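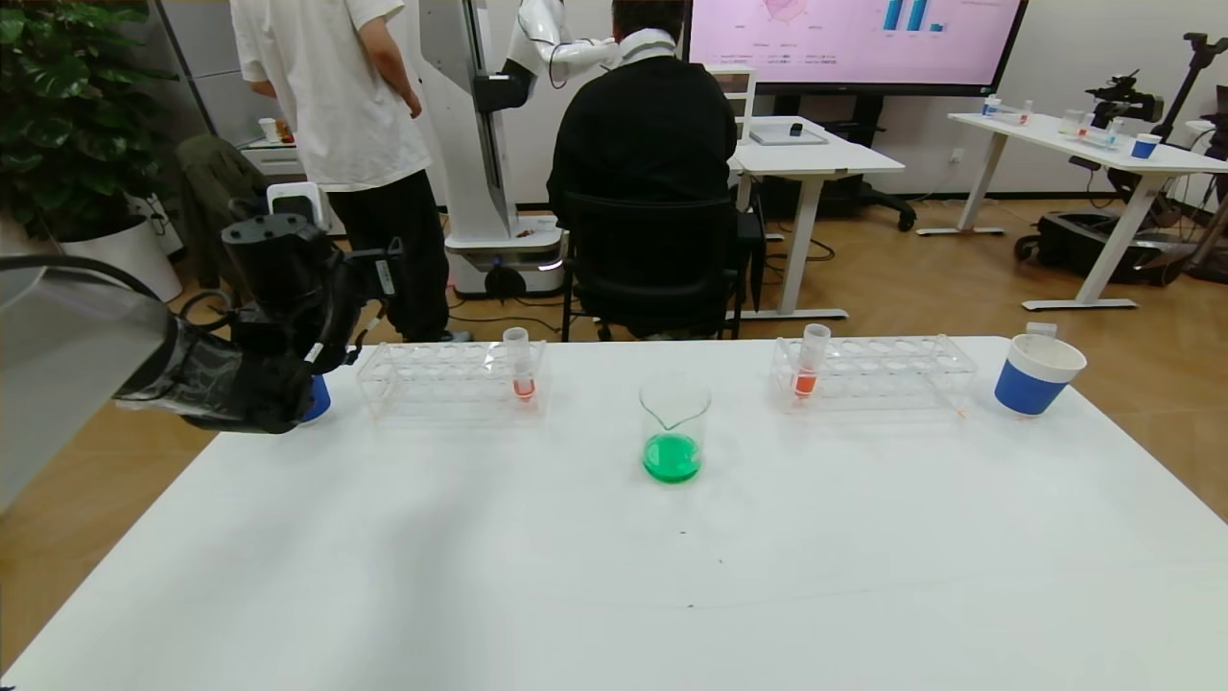

Section 4 – Teaching the pick points. Do this after homing, never before. The Stadik controller forgets its offsets on every power cycle, so if you skipped section 3 go back now. Set your props in one row along the far edge of the table, beaker in the middle and a clear rack either side, one tube standing in each. Colored liquid helps – you can see from the stool if the level is tilting.

1. Power on. Wait for code 17 on the panel.
2. Open the gripper all the way. Type 2063, press Enter.
3. Jog the arm over the first tube. Slow speed only.
4. Lower until the fingers are just under the rim. Save as P1.
5. Back up to 319 before moving sideways. Lower than that and you will clip the rack.
6. Same again for the second tube, save as P2.
7. Run the pair with no grip. Watch the cable loop teh whole time.

CAUTION: Water and food dye only until P1 and P2 have both run clean.

Note: error 2102 means the elbow joint is at its limit. Jog back, dont force it.

Note: Wurnier fingers need the thin pads. Spares are in the Wiltham shop, drawer under the vise.

Next: section 5, pouring.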